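From: Irina Vlad
Date: May 28, 2018
Subject: Re: Lunch dishes for the August workshop

Hi all,

On the dishes, I'd go with the plastic ones. The color range is fine.

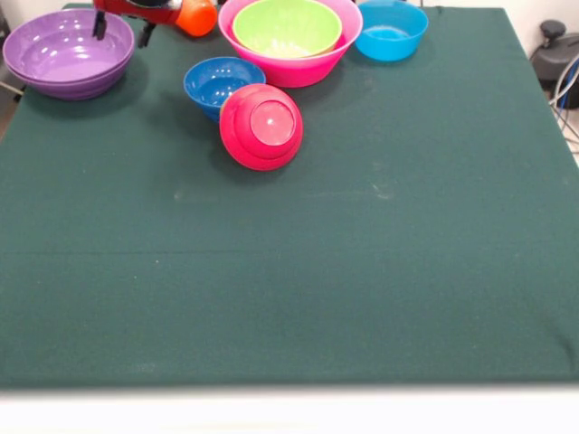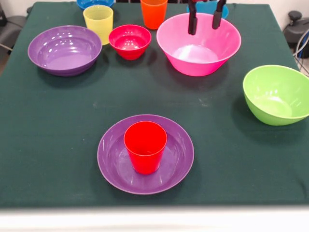
Plastic tableware on the green cloth, bowls in both photos, the purple plate and red cup in the second.

On the rest:

> Do we still need 244 place settings? Bernitell only
> has 200 on hand and wants an answer this week.

No, 200 is enough. Nine people from Pasitz have dropped out and the evening group is eating elsewhere. Please confirm with Bernitell — by email, so we have it in writing.

> And can they deliver the night before?

They can't. The hall is locked at 5, so delivery has to be in the morning. I'll be there to sign for it. Someone else will need to bring the serving spoons.

Irina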